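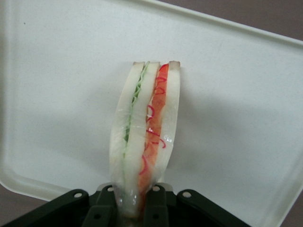
Re: Plarkasus fingers vs Flesstead on soft food

yfrimpong wrote:
ok ran the Plarkasus two-finger on wrapped sandwiches most of the morning. 187 picks, 8 drops. Same arm, same wrist cam, same tray. Flesstead dropped 35 on the same count and tore the wrap on a few. Not close imo. Grip low on the narrow end and keep the force down, thats the whole trick

olvera_bench wrote:
what force tho. "down" isnt a number

yfrimpong wrote:
2 on the controller scale. no idea what that is in newtons, manual doesnt say

nwumbei wrote:
Not buying the comparison. Flesstead pads were the old hard ones right? We swapped ours in June and drops went way down. Also you're pinching the cut side faces up, try it lying flat in the tray and see how the hard fingers do – bet they fall apart. Clear wrap is slippery and the wrist cam hates the glare off it

yfrimpong wrote:
old pads yes. fair. dont have the new ones. glare I agree, depth goes to junk on the shiny bits so I went color only

skilteo_fan wrote:
suction. why is everyone still pinching bread

nwumbei wrote:
Creases in the wrap kill the seal. Tried it, over half leaked. Maybe on boxed ones

olvera_bench wrote:
Yaw can you post the config when you get a sec? want to try it on teh Olvera arm, its slower but the wrist is stiffer

yfrimpong wrote:
tonight. still say Plarkasus wins even w/ new pads

nwumbei wrote:
send me a set of fingers and I'll run both – Naa

Print this thread | E-mail this thread
Contact us | Copyright Skilteo Forums | Back to top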